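# Which kitchen and workshop chores can you hand to a machine?

Last checked in February. Tested on a rented two-finger arm in the Clukavwood workshop kitchen, with notes by Doğukan Yalçınkaya. The list is sorted by how much preparation a chore needs before a machine can take it over.

## Ready now

**Floors.** Robot vacuums handle hard floors and short carpet. Pick up cords and socks first. Empty the bin before it is full; suction drops well before the warning light comes on.

**Sorting rigid parts.** Bolts, jar lids, spice tins and boxed goods are suitable work. They keep their shape, so a grip that works once will usually work again. Store them in one layer, with a finger's width between items. Use a matte tray – glossy steel confuses most depth cameras.

**Fixed-position dispensing.** Pet food, coffee beans, screws by weight. Any job where the material falls straight down into the same cup can be left alone, apart from cleaning the chute.

## Possible with preparation

**Putting away snack bags and other soft packs.** Film and foil are harder than they look. The pack folds under pressure, the shine moves when the pack moves, and the point the camera chose may no longer be there when the fingers close. Over the whole test we logged 814 attempts on soft packs and 632 of them ended with the pack in the correct bin. Most of the failures were slips at a corner.

To improve the odds:

- Lay packs flat, seam side down. Do not stand them up.
- Press the air toward one end so the other end is easy to pinch.
- Grip across a fold or a sealed edge, where the film is stiffer.
- Use rubber pads on the fingers and wipe them with alcohol when they get greasy.
- Slow the lift down. A fast lift swings the pack and the camera loses it.
- Keep other printed packaging out of the background where possible. Bright graphics behind the pack make its outline harder to find.

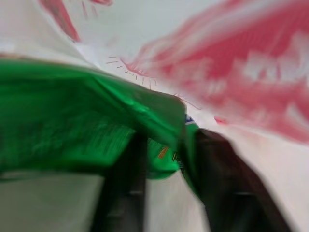 *Green foil pack between the gripper fingers, with red-printed white material behind it. Motion blur like this is a poor basis for the next decision; let the arm settle before taking a new reading.*

Crisp packs and tea refills need less force than rice or flour in film. We kept two settings, named Toma (light) and Ekus (firm), and switched by shelf. One setting for everything crushed the light goods or dropped the heavy ones.

**Wiping a bench.** Works on a clear, level surface. The machine will push crumbs to the edge and leave them there. Fit a lip or put a tray under the front edge.

## Not yet

**Folding laundry.** A towel, if it is already spread out. A mixed basket, no.

**Washing pans by hand.** Water, suds and burned residue are all hard to see. Use the dishwasher and load it yourself.

**Opening packets.** Tearing film needs two hands pulling against each other and a feel for when it starts to give. With one arm, clamp the pack and cut it with a fixed blade behind a guard.

## Time and cost

Putting away one week's dry goods took the arm 1476 seconds, including retries. The same shelf took a person 214 seconds. The comparison leaves out setup, so the real gap is wider. An arm makes sense if it can run unattended in a closed area.

Finger pads wear on the inside edge first. Check them every second session and swap left for right before replacing the pair. The Drotar tray inserts we used for spacing go through the dishwasher on the top rack; on the bottom rack they warp.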